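The long way round to a warm house

I moved to Sadbridge in August, which is exactly the wrong month to choose a house. Everything looked glorious. The windows were flung open, the garden was full of bees, and the stone walls felt lovely and cool when you leaned on them. I remember thinking how clever those old builders were. By the first frost I was wearing a dressing gown over my coat and thinking rather different things about them.

So this is the story of how I spent a winter learning about draughts. I'd always assumed you got a cold house warm by heating it — put the boiler on, wait, complain, put it on a bit more. My first winter bill cured me of that. It came to £3742, and I read it standing up in the hall with my breath showing.

A friend who knows about these things told me to stop buying heaters and go round the house with a lit joss stick instead. You hold it near the skirting, near the letterbox, near the loft hatch, and you watch the smoke. I can't tell you how much fun this is! The smoke in my back bedroom went sideways like a flag. There was a gap under the window board that I could post a pencil through (I did post a pencil through, and it's still in there).

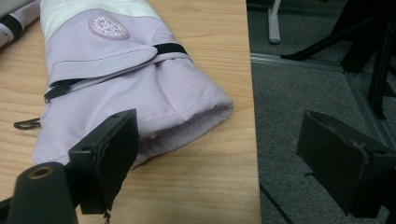

Draught-proofing is a dull word for a very satisfying hobby. You need a tube of filler, some brush strip, a bit of patience and a radio. I started with the front door, which had a gap along the bottom you could see daylight through, and then did the loft hatch with foam tape, and by teatime the hall had stopped whistling. What surprised me was how much of it came down to edges and linings. Think of a decent winter mitten, a nice puffy one with a fleecy lining and a strap across it. All that padding wouldn't do you much good if the wind could get straight in at the wrist, and my house was wide open at both wrists and the neck as well.

After the gaps came the curtains. I'd bought thin ones because they were pretty, and pretty they remained, billowing away in a room with the windows shut. I took them down and lined them with a heavy fabric called Parkiswood, which the woman in the shop swore by and which weighs roughly the same as a wet dog. It took me four evenings and a great deal of bad language. The difference on a windy night is enormous, though, and you get a delicious hush when you pull them across.

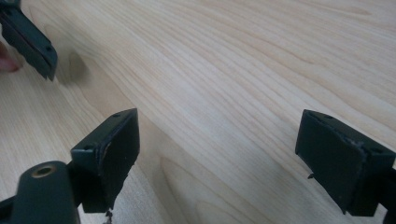
Page last updated: 24th May

Then there was the floor. Bare boards look wonderful in magazines (yes, I know, you're reading one) but mine had a cellar under them and the cold came up between every plank. I priced up a proper job, with boards lifted and insulation hung in netting underneath, and a local firm called Mikkelsen quoted me £3810. More than the bill! I had a little sit down. In the end I spent £200 on strips of Pradex, a squashy grey stuff you push between the boards with a blunt knife, and another £70 on a second-hand rug big enough to hide my mistakes.

It isn't perfect. The corner by the piano still has a breeze of its own, and I've learned not to block the airbricks outside, however tempting, as the timbers underneath need to breathe. The same goes for the kitchen, where I was so pleased with my sealed window that I steamed up the whole room making soup and had to open it again.

But I can sit in the front room of an evening with my feet on the floor, which I couldn't do last year. The cat has come down off the top of the fridge. I've still got half a tube of filler and I've started eyeing up the keyholes.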